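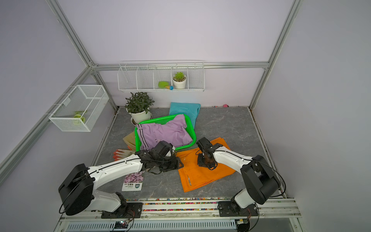 Green basket and orange cloth.

How to line a small basket with cloth

08/11/2020

107 shares | 2 comments

A lining stops small things slipping through the gaps and can be taken out for washing. You will need a piece of cotton, matching thread, a tape measure, pins and an iron.

Wash and iron the cotton before you cut it. New cotton often shrinks, and a lining that fits in January can be too tight after its first wash.

Measure the inside of the basket across the base, then up one side and over the rim. Add 2 cm to each edge for the hem. If the sides slope outwards, measure around the top as well and use that figure for the side strip.

Cut one base piece and one long strip. Join the short ends of the strip to make a loop. Pin the loop to the base with the right sides facing, starting at the corners, and ease in any extra cloth as small pleats. Sew all the way round and trim the seam.

Drop the lining in with the seam underneath and fold the top edge over the rim. Mark the fold with pins, take the lining out again, then hem it. Baskets with handles need a slit at each side, bound with tape so it doesn't fray.

Heavy curtain cloth is hard to pleat in a small basket. Plain cotton is easier for a first try.

714 people found this useful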